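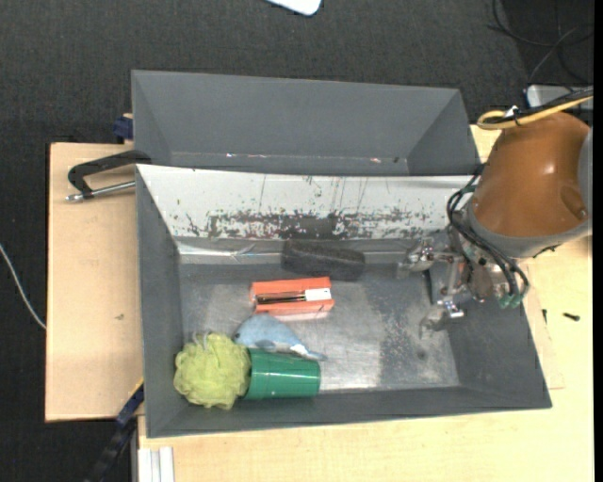 Ryan Dunmore

Fashion Merchandising and Styling
Unit 5: Proportion and Fit in the Summer Dress

Purpose of this unit

Students will learn to judge how a summer dress sits on the body and to describe that judgment in terms a buyer, a fitter or a customer can use. The reading for this unit is the chapter on waist placement in the course packet. It should be completed before the Thursday session.

1. Waist placement

The waist seam is the first line to check. A natural waist seam falls at the narrowest part of the torso. An empire seam sits directly under the bust, and a dropped seam rests at or near the hip. A seam that misses its intended position by even an inch changes the apparent length of the legs and will often cause the skirt to swing forward when the wearer walks.

Customers frequently say that a dress is "too short" when the fault lies in the waist. Before recommending a longer length, check the seam with the wearer standing naturally, arms down, in the shoes she expects to wear.

2. Ease

Ease is the difference between the measurement of the body and the measurement of the garment. Woven cotton and linen have little or no stretch and require more ease than a knit. For the woven samples used in class, students should allow 2 inches at the bust as a starting point and adjust after the first fitting.

Students will compare two sample dresses, Kondari and Wosham. Both are marked as the same size. The Kondari is cut close through the ribs with a flared skirt; the Wosham falls straight from the shoulder. Note where each pulls when the wearer sits and when she reaches forward.

3. Hem and shoe

The hem should be decided together with the shoe. A midi hem that ends at the widest part of the calf tends to look heavy with a flat sandal. Raising it slightly, or changing to a shoe with a low vamp, usually corrects the balance. Ankle straps shorten the line of the leg and should be considered with the same care.

4. Terms to know

Ease, empire waist, dropped waist, princess seam, dart, grain, vamp, drape

Assignment

Select one dress from the Horrocks rack in the Dellholm studio. Fit it on a classmate or a dress form and write a fitting report of 300 words. The report must address waist placement, ease and hem, and must recommend one alteration. Sketches may be attached but do not count toward the length.

The report is worth 20 points. Garments are to be returned to the rack, buttoned and on their original hangers, before the studio closes.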